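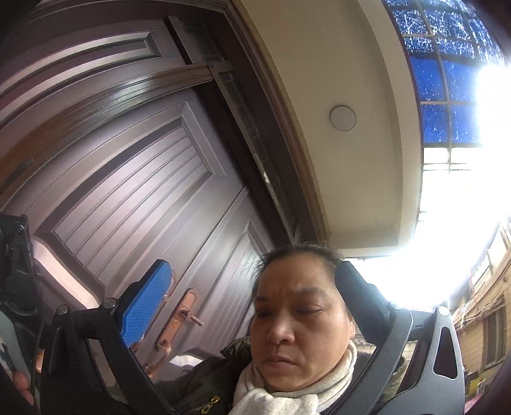

## Tuesday, September 23, 2025: door day

Blue pad on the left finger again, the textured one, and I'd like us to stay with it for lever handles for the time being. Mbali prefers the plain pad and she may yet talk me out of it, but on paper at least a lever wants something with a bit of grip, and the copper-toned one on the big brown door is as good a test piece as we'll get (paneled door, glossy finish, plenty of glare coming in from the glass side, so lots for the software to grumble about).

Sibusiso, you asked what all this door work is for, and I gave you a poor answer over lunch, so let me try again. The Delov carts can carry linen the whole length of the ground floor and then they sit at a closed door until somebody from Yolandi's crew walks over and lets them through. She kept a tally for us in January: more than 100 times in one week! Her people are fond of the carts, they really are, but they've started calling themselves the doormen, and I don't think it's entirely a joke. Two of the older hands told me they liked the old rounds better because they got to stop and chat on the way, and now they get called away in the middle of folding.

So I'd hate for us to fix the doors and then see the saved minutes vanish into a bigger folding quota. Dörte has promised to bring that up with Adams before the trial and I've asked her to get it in writing.

Still to do:

- Target is 400 handle demonstrations before the Brevent review. Levers first, knobs after.
- Check the fasteners on the pivot arms at the start of every session, please, even if you did it yourself the evening before.
- Keep sessions to 60 minutes. My wrist has opinions about anything longer, and Mbali's does too.
- Ask Yolandi which doors her crew would want left alone. She mentioned the one by the break room.

Elmarie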